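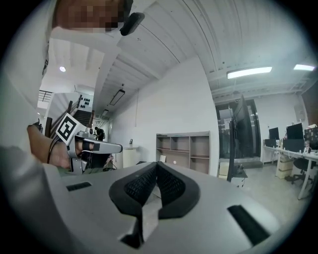
A relationship inspection sounds like the least romantic thing two people could do on a Saturday morning, and I love it! We check the smoke alarms, we check the tires, and then we let ten years of living together run on whatever we set up in the first month. So sit down side by side, go through the list, and write a comment next to every item, even a short one. Roll up your sleeves or leave them long, like the pale gray one reaching in from the left, but keep your hands free of phones. My own comments from the last round with my husband are included so you can see how messy they get.

The Conneely Home Safety Check for Couples
Checked: March 31, 2018

1. Can each of us bring up a complaint without the other leaving the room?
OK. One walkout over the Irkside trip, talked through the same night.

2. Do we both know what is owed, and to whom?
NEEDS WORK. I had forgotten to mention the $500 for the car. Now on the fridge.

3. Is there a spending limit we ask each other about first?
OK. Still works, still a little annoying.

4. Are chores split in a way we would both sign?
NEEDS WORK. He says yes, I say the bathroom. Swapping for March was great, so we are swapping again!

5. Time alone together, no screens, at least 8 hours a month?
OK, just barely. The long walk at Brelberg did most of it.

6. Does either of us feel afraid to say no?
OK, both. Please answer this one separately, on paper. If the answer is yes, stop the checklist and talk to someone you trust or a counselor, on your own.

7. Have we said thank you this week for something boring?
OK. Trash, twice. It felt silly and it made my day.

8. Family visits: agreed on dates and length?
NOT CHECKED. We ran out of coffee.

The full version has 32 items and comes from Gun-woo Cheon's evening course at Stenesora, where we did it in pairs at long tables and laughed a lot more than I expected. I cut it down because we never got past item 10 in one sitting.

Anything marked NEEDS WORK gets one name and one small job next to it. Repeat in three months, and keep the old sheets!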